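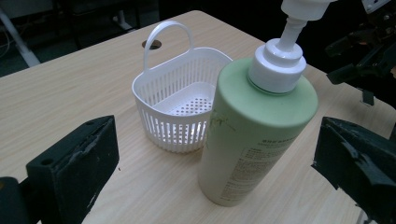

# Galtov 544 sit-stand desk

Item no. 2971 | Electric, two motors | Ships in 2 boxes | In stock at the Stokus warehouse

We sell this desk and we think it's a good one. We also think a lot of what gets said about standing desks is padding, including some of what's printed on the box, so this page is going to take a few of those lines apart. If you only want the specs, skip to the list.

## What the maker says, and what we make of it

**"Transforms the way you work."** It goes up and down. If your work is mostly email, it will still be mostly email, at a different height. People who write to us a few months after buying tend to fall into two camps: the ones who stand for a stretch in the morning and again after lunch, and the ones who raised it twice in the first week and haven't touched the buttons since. Either camp could have been happy with a plain fixed desk and a better chair. We sell those too, for less.

**"Whisper-quiet motors."** They hum. It's a low hum and it stops when the desk stops. You'd notice it on a call if your microphone is sitting on the desktop, and you'd stop noticing it after a while if it isn't. We have no idea what kind of whisper they measured it against.

**"Burns calories all day long."** We asked for the source on this and got a brochure. Until somebody sends us more than a brochure, we won't be repeating it in our catalog, and we'd suggest you leave it out of your budget request as well.

**"Rock solid at any height."** At sitting height, yes. Near the top of its travel there's a side-to-side sway when you type hard, and more of it if you use a monitor arm clamped to the back edge. Every two-leg desk we've carried does this to some degree. The Galtov does it less than the Zolach we used to stock, and that's a big part of why we switched. Tall users should try one in the showroom before ordering, with their hands on the desktop and their elbows bent the way they'd normally have them.

**"Tool-free assembly."** False. You need a Phillips screwdriver and the hex key in the bag, and you'd be foolish to flip the finished desk over without a second person. Leave yourself an afternoon. The printed instructions show the crossbar upside down in step four; we put a corrected sheet in the box.

## Specifications

- Frame: steel, two legs, one motor per leg
- Controls: up and down buttons plus memory settings
- Anti-collision stop: yes (see below)
- Cable hole: one, toward the back edge
- Feet: adjustable levelers for uneven floors
- Desktop: sold with the frame or separately
- Warranty: two years on motors and control box

## About the anti-collision stop

The idea is that the desk senses something in the way and backs off. It works well enough against a solid object like a filing cabinet. It's much less convincing against soft things, such as the arm of an upholstered chair, which it will squash for a bit before giving up. Treat it as a backup. Look under the desk before you press the button, keep kids away from the controls, and use the lock function when you leave the room.

## The desktop

We get asked whether the frame is worth buying on its own. If you already have a top you like, and it's flat and thick enough to take the screws, yes. Measure the screws against the thickness first. We've had returns from customers who drove them straight through a nice old tabletop, and there isn't much we can do about that.

Wipe the top with a damp cloth and dry it afterward. The maker recommends its own surface cleaner, sold by the bottle, and we don't carry it. We've compared it with dish soap and water on our showroom desks and couldn't tell which half was which.

## Accessories, ranked by how much we'd argue with you

**Cable tray.** Buy it. A desk that moves needs its cords gathered up underneath with some slack, or sooner or later it will pull a plug out of the wall. The tray is the one add-on we'd call necessary.

**Longer power cord.** Check your outlet before ordering. The supplied cord is fine if the outlet is behind the desk and annoying if it's off to the side.

**Sani standing mat.** Helpful on tile or concrete. On carpet, you probably won't feel the difference. The version with bumps and ridges costs more, and we've yet to meet anyone who could explain the ridges.

**Clip-on cup holder.** It catches on chair arms. Skip it.

**Balance board.** If you've gotten along without one so far, keep going.

## Before you order

Measure the room with the desk raised as well as lowered. Shelves, wall lamps, window sills and sloped ceilings are where people get caught out. Check the doorway, too: the boxes are long, and the one with the desktop doesn't bend around a tight stair landing.

Think about who's going to use it. For a shared desk, the memory buttons earn their keep. For one person who knows they like to sit, they're decoration.

If a doctor or physical therapist has told you to change position more often, take their advice on how long and how high. We know how the desk bolts together. We don't know your back, and we'd be wary of any furniture store that says it does.

## Delivery and returns

Delivery is to the ground floor. Carrying upstairs is extra and has to be arranged when you place the order; the driver can't add it at the door. Open both boxes within a week and check the parts against the packing list, even if you don't plan to build it yet. Missing bolts are easy to replace in the first week and a long email chain after that.

Returns are accepted unassembled, in the original packaging. Assembled desks can come back only if something is wrong with them, and "it sways at full height" is covered above. Order with item no. 2971, and tell us in the notes if you want the frame without the top.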